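4　ブレーキ保持力試験の準備と実施

本章は、係船ウインチ用ブレーキ試験キットKaline（以下「本キット」）を用いて、バンドブレーキの保持力を確認し、設定する手順を示す。対象は手動締付式およびスプリング締付式のバンドブレーキを備えた係船ウインチとする。ディスクブレーキ式のウインチには使用できない。

本キットの構成品と各部の名称は2章、保管方法は7章を参照のこと。

4.1　試験の時期

次のいずれかに該当する場合に試験を行う。

・本船の保守計画で定められた定期試験の時期に達したとき
・ブレーキライニングを交換したとき
・ブレーキバンド、締付スピンドル、リンクピンのいずれかを分解または交換したとき
・係留中にブレーキの滑りが認められたとき
・設計破断荷重の異なる係船索に変更したとき

4.2　作業前の確認

警告：係船索に張力がかかっているウインチでは試験を行わないこと。ブレーキの滑りにより索が走り、重大な人身事故を招くおそれがある。

警告：加圧中は、ジャッキの軸線上およびドラムの回転面内に立たないこと。

(1) 船橋および機関制御室に作業の開始を連絡し、甲板作業の許可を得る。

(2) 対象ドラムのクラッチを切り、ロックピンを挿入する。クラッチが入ったままでは減速機側の抵抗が加わり、測定値が実際の保持力より高くなる。

(3) 駆動用の電源または油圧源を遮断し、操作盤に「試験中 操作禁止」の札を掛ける。

(4) ブレーキドラムの摺動面を点検する。油脂、塗料、塩の付着があれば除去する。発錆がある場合は、4.3の慣らし運転を行ってから試験に移る。

(5) ライニングの残厚を左右両端と中央で測定し、試験記録票に記入する。残厚がウインチ製造者の使用限度を下回る場合は試験を中止し、ライニングを交換する。

(6) リンクピンとスピンドルのねじ部に給脂する。余分なグリースはその場で拭き取る。

注記：ブレーキバンドの巻き方向を必ず確認すること。バンドブレーキは、索の引出方向に対してバンドの固定端側に荷重がかかるように設計されている。ドラムへの索の巻込みが逆になっていると、所定の締付トルクを与えても保持力は大幅に低下する。巻込み方向が銘板の矢印と一致しない場合は、試験の前に巻き直す。

4.3　慣らし運転

摺動面に錆や湿気がある場合、またはライニングを新品に交換した場合に行う。慣らし運転の間は(2)および(3)の措置を一時的に解除する。

1.　索を巻き取った状態で、クラッチを入れる。
2.　ブレーキを軽く当てた状態でドラムを低速で回転させる。
3.　摺動面から煙または焦げ臭が生じた場合は直ちに停止し、冷却する。
4.　摺動面全周に均一な当たりが出たことを目視で確認する。
5.　クラッチを切り、4.2の(2)および(3)を再度実施する。

4.4　キットの取付け

注意：ジャッキと反力アームの合計質量は40 kgである。持上げは二人で行うか、チェーンブロックを使用すること。

1.　反力アームをドラムフランジのボルト穴に合わせる。穴の位置が合わない場合は、付属のアダプタプレートを介して取り付ける。

2.　固定ボルトを手で均等に締め込み、その後、対角の順に規定トルクで締め付ける。規定トルクはアーム側面の刻印による。

3.　ジャッキ受台を、ウインチ台板の補強部に合わせて設置する。甲板の塗装面や木甲板に直接荷重をかけないこと。

4.　ジャッキを受台に置き、ピストン先端の球面座を反力アームの受け部に当てる。ジャッキの軸線とアームが直角になるように、受台のシムで調整する。角度のずれは測定誤差となる。

5.　油圧ホースを手動ポンプに接続する。カプラは止まるまで差し込み、ロックリングを回す。

6.　圧力計の零点を確認する。指針が零を示さない場合は、その圧力計を使用しない。

7.　ポンプを数回操作し、ピストンが受け部に軽く接したところで止める。この位置をストロークの基準点とし、マーカーでピストンに印を付ける。

注記：製造番号3,685以降のキットは、カプラの形式が旧型と異なる。旧型のホースを流用する場合は、変換継手（別売）が必要である。

4.5　試験圧力の計算

試験圧力は、ドラム第1層における索の引張力に相当する値として、次式で求める。

F ＝ T × Rd ÷ La
P ＝ F × 10 ÷ A

F：ジャッキ推力（kN）
T：ブレーキ保持力の設定値（kN）
Rd：ドラム中心から第1層の索中心までの距離（m）
La：ドラム中心からジャッキ作用点までの距離（m）
A：ジャッキの受圧面積（cm²）
P：試験圧力（MPa）

保持力の設定値Tは、本船の設計破断荷重（船舶設計MBL）の60％とする。本船の係船管理計画に別の値が定められている場合は、その値を優先する。

計算例：船舶設計MBLが500 kN、Rdが0.30 m、Laが0.75 m、受圧面積Aが49 cm²の場合
T ＝ 500 × 0.6 ＝ 300 kN
F ＝ 300 × 0.30 ÷ 0.75 ＝ 120 kN
P ＝ 120 × 10 ÷ 49 ＝ 24.5 MPa（小数第2位を四捨五入）

注意：RdおよびLaは図面値を用いず、取付け後に現物で測定すること。アダプタプレートを使用した場合、Laはプレートなしの場合と異なる。

非分割ドラムでは、索が何層に巻かれた状態で係留に使用されるかによって実際の保持力が変わる。層数が増えるほど保持力は低下する。試験記録票には第1層換算であることを明記し、通常使用する層数を備考欄に記入する。

4.6　試験手順

1.　ブレーキを、前回の試験記録にある締付トルクまで締め付ける。記録がない場合は、ウインチ製造者の指定値を用いる。スプリング締付式では、スプリングの圧縮長さを指示板の目盛に合わせる。

2.　ドラムフランジと固定部にまたがる合いマークを付ける。合いマークは、加圧中に安全な位置から見える場所を選ぶ。

3.　見張りを一名配置し、ポンプ操作者と合図を取り決める。

4.　手動ポンプをゆっくり操作し、試験圧力の半分まで加圧する。ホースおよび継手からの漏れがないことを確認する。漏れがある場合は圧力を完全に抜いてから処置する。

5.　試験圧力の手前から加圧速度を落とし、合いマークを監視しながら昇圧する。

6.　合いマークがずれ始めた時点の圧力を読み取り、記録する。

7.　試験圧力に達しても滑りがない場合は、加圧を止める。試験圧力を超えて加圧しないこと。

8.　リリーフ弁を徐々に開き、圧力を零まで下げる。

9.　ピストンが基準点まで戻っていることを確認する。

4.7　結果の判定と調整

(a) 試験圧力で滑り始めた場合
設定は適正である。その時点の締付トルクまたはスプリング圧縮長さを記録し、4.8に進む。

(b) 試験圧力に達する前に滑った場合
保持力が不足している。圧力を抜き、締付量を一段増して4.6を繰り返す。ウインチ製造者の最大締付量に達しても不足する場合は、ライニングの汚損または摩耗、バンドの変形、リンクピンの固着を点検する。原因を除去するまで、当該ウインチを係留に使用しないこと。

(c) 試験圧力で滑らない場合
保持力が過大である。圧力を抜き、締付量を一段減じて4.6を繰り返す。保持力が過大なままでは、ブレーキが滑る前に係船索が破断するおそれがある。

警告：締付量の調整は、必ず圧力を零にしてから行うこと。加圧した状態でスピンドルを緩めると、ドラムが急激に回転する。

4.8　試験後の処置

1.　ホースを外し、カプラに防塵キャップを取り付ける。
2.　ジャッキ、受台、反力アームの順に取り外す。
3.　ドラムフランジのボルト穴に防錆剤を塗布する。
4.　スピンドルに設定値を示すタグを取り付ける。タグには試験日、締付トルクおよび試験者名を記入する。スプリング締付式では、指示板に設定位置をペイントで印す。
5.　ロックピンを抜き、操作禁止札を外して電源または油圧源を復旧する。
6.　船橋および機関制御室に作業の終了を連絡する。

4.9　記録

試験記録票は、ウインチごと、ドラムごとに一枚作成する。記入例を次に示す。

試験日：2026年1月13日
ウインチ位置：船首 右舷 No.1
キット型式：Kaline
ライニング残厚：別紙のとおり
計算試験圧力：24.5 MPa
滑り開始圧力：24.5 MPa
判定：(a) 適正
試験者：Tavion Bellamy
確認者：Priya Okafor

記録票の原本は本船で保管し、写しを管理会社に送付する。圧力計の校正証明書の有効期限が切れている場合、その試験結果は無効とする。校正の依頼先および送付方法は8章に示す。

図4-1　木製マグツリーと青いプラスチックカップ
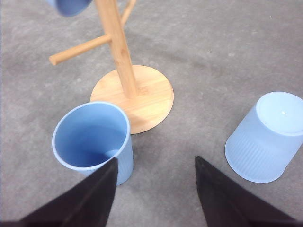
図4-2　マグツリーの支柱と円形台座、青いカップ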